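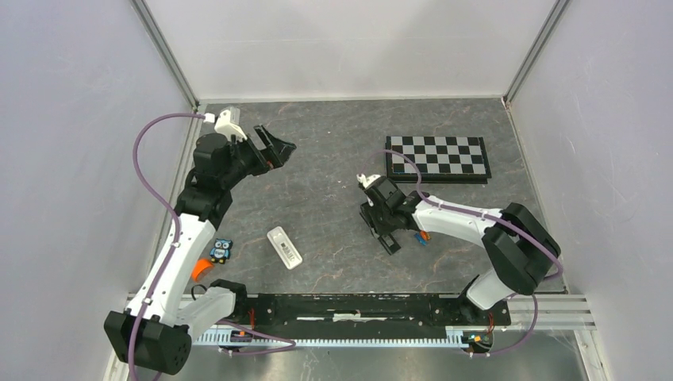
The 95 percent headline in the Plotcombe write-up is bothering me and I want to know if I'm alone. The claim is that their two-stage regrasp method (pick with one arm, estimate pose from the wrist view, correct, place) hits 95 percent on "unseen household objects in clutter." Now look at the workspace. A small white box, a blue owl, an orange curved thing over by the left arm, and a checkerboard lying there, mostly with plenty of air between them. I've had more clutter on my nightstand. The baseline without the correction step gets 65, and I'd like to see both numbers with things touching each other before I believe the gap.

Posted by gezer_e, 9:40 am

Re: Plotcombe regrasp numbers
sewwandi_b wrote:

"Clutter" is defined in section 4 as more than one object on the surface. I don't love it either but they do define it. And the comparison is same objects, same start poses, so the 65 vs 95 gap is a fair gap for what it is.

Re: Plotcombe regrasp numbers
gezer_e wrote:

Defining a word to mean something weaker doesn't get you off the hook when the abstract uses the normal meaning. People will cite the abstract.

The other thing is how they score it. The success call comes from the wrist camera after the lift, and if the object is between the fingers, it's a success. Nothing about whether the estimated pose was any good, which is supposed to be the whole contribution.

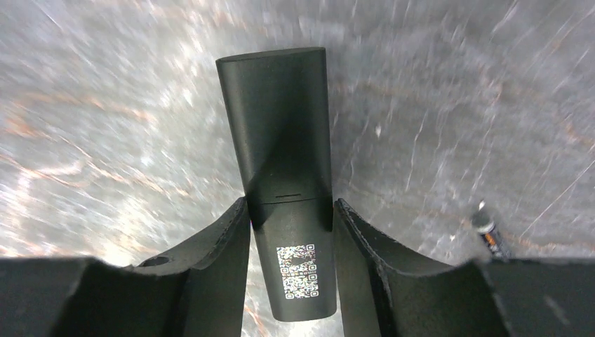 So what does "corrected pose" mean when the thing being held has a QR code right there on its face? If the estimator can see a big square tag with three finder markers, I can get you a pose with code from ten years ago. I'm not saying they used the tag. I'm saying the paper doesn't say they masked it, and a learned model will happily use whatever is easiest. Run it again with plain tape over the code and show me the difference.

Re: Plotcombe regrasp numbers
lejla.g wrote:

The tags are for inventory, it's in the appendix. Each object gets one so the logs know which object was used in which trial. We do the same thing at Sandberg. It would be a pain to run a few hundred trials any other way.

Re: Plotcombe regrasp numbers
gezer_e wrote:

I believe you that they're for inventory. The network doesn't know that.

Re: Plotcombe regrasp numbers
prakash_p wrote:

Erhan has a point on the tag and I think he's wrong on the scoring. There is a pose metric, table 2, they just put it in a weird place. Median error after correction drops by half. What I don't like is that it's only reported for successful lifts, so the worst estimates get thrown out before anybody averages them. Boyang Fang brought this up at the Stommont reading group in February and we went around on it for most of an hour.

Re: Plotcombe regrasp numbers
sewwandi_b wrote:

Fine, but how would you measure it on failed lifts? If the object slipped out you've got no in-hand pose to compare to.

Re: Plotcombe regrasp numbers
prakash_p wrote:

You compare the estimate before the lift. They have those frames. Ó Dubhghaill did exactly this in the cable paper and got much uglier numbers, and I trusted that paper more for it.

Re: Plotcombe regrasp numbers
lejla.g wrote:

I reran their released checkpoint on our setup, with our own objects and no tags on anything. Got around 80, two arms, similar grippers. Our lighting is worse and I didn't retune the closing force. So it does drop, but it's still well above their baseline.

Re: Plotcombe regrasp numbers
gezer_e wrote:

Did you run the baseline on your setup too? Their 65 came off their table.

Re: Plotcombe regrasp numbers
lejla.g wrote:

No. OK, fair. Give me until the arms are free and I'll do both, tags on and tags taped over, same objects.

Re: Plotcombe regrasp numbers
gezer_e wrote:

Then I'll wait for that. And please push a few of them up against each other while you're at it. If it still comes out at 80 with things touching I'll edit my first post.

Re: Plotcombe regrasp numbers
sewwandi_b wrote:

Can you post the per-object breakdown as well? I suspect the flat ones are doing most of the damage.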